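The Codebook in the Drawer

January 11, 2022

The commercial codebook is a fat thing, usually bound in cloth, and most of the people who come across one today take it for a dictionary. In a sense they are right. Down the left of each page runs a column of made-up words, and beside each stands the phrase it replaces. In the book used by the Worstead trading house, a small importer of wool and hides, the single word Zastia meant "Do not ship until you have heard from us by letter". Tremlow meant "Price agreed, but we cannot accept the delay".

The reason for all this was money. A telegram sent overseas was charged by the word, and the rates in the early years of the undersea cables were enough to make a merchant think hard before adding "please". If ten words could be packed into one, the book paid for itself within weeks. Secrecy came second, and for many firms it hardly came into it at all. The best-known codebooks were printed and sold openly to anyone who wanted one.

The Worstead book was a private one. It has 197 pages and was printed in a run of 125 copies, each with a number stamped inside the front cover. Clerks had to sign for theirs. A note pasted into the surviving copy says that a lost book must be reported the same day, and that the clerk responsible would pay towards a new edition.

What a private book gave the firm was modest protection. A telegraph operator could read every word that passed through his hands, and so could anyone who paid him for a look. Faced with Tremlow, he would learn nothing unless he had a copy, or had seen enough traffic to start guessing. Guessing was easier than the firms liked to think. If a certain word turned up every time wool prices fell, a patient rival could work out the rest.

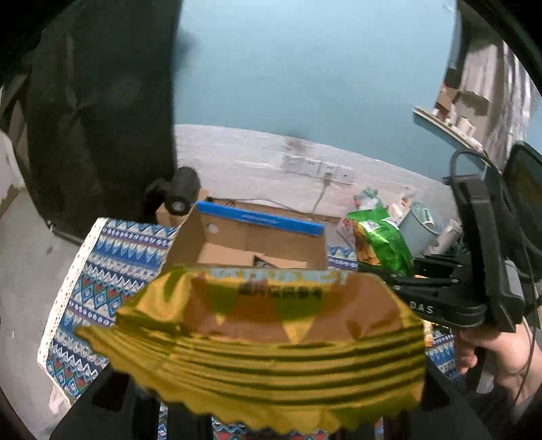
Some houses dealt with this by adding a second step. The clerk looked up the phrase, found its number in the book, added a fixed figure to it and then sent the word that stood beside the new number. At Worstead the fixed figure was 764 for a time, and it was changed every November when the accounts were made up. A reader with a stolen book but without the figure would get nonsense, at least at first. It was still a weak system by later standards. Once one message had been read, the difference could be worked out in a minute and applied to all the others until the next change.

The greater danger to most firms was the simple mistake. Morse is easily garbled, and a code word has no sense of its own to help the person at the far end. In an ordinary sentence a wrong letter can be put right by anyone who knows the language. In code, one wrong letter could turn an order to buy into an order to sell. The compilers knew this and tried to choose words that differed from each other by at least two letters. The Worstead book follows the rule for most of its length and then gives up on it near the end, where the compiler seems to have been short of either words or time.

There is a page at the back that I find more interesting than the rest. It lists 13 words for places and partners, and one of them, Tuhiwai, has been crossed out in ink and written in again lower down with a new meaning. The old meaning has been scratched away. Whoever made the change did it by hand, and would have had to write to every other holder of the book so that they could do the same. A letter like that went by sea. For several weeks the word must have meant one thing in one office and something else in another.

Codebooks of this sort went out of use as the price of a message came down. Telex and then the telephone let people say what they meant at full length, and the books were thrown out or put to other uses. The Worstead copy has a ring on the cover where a cup stood on it, and a column of sums in pencil on the last blank leaf.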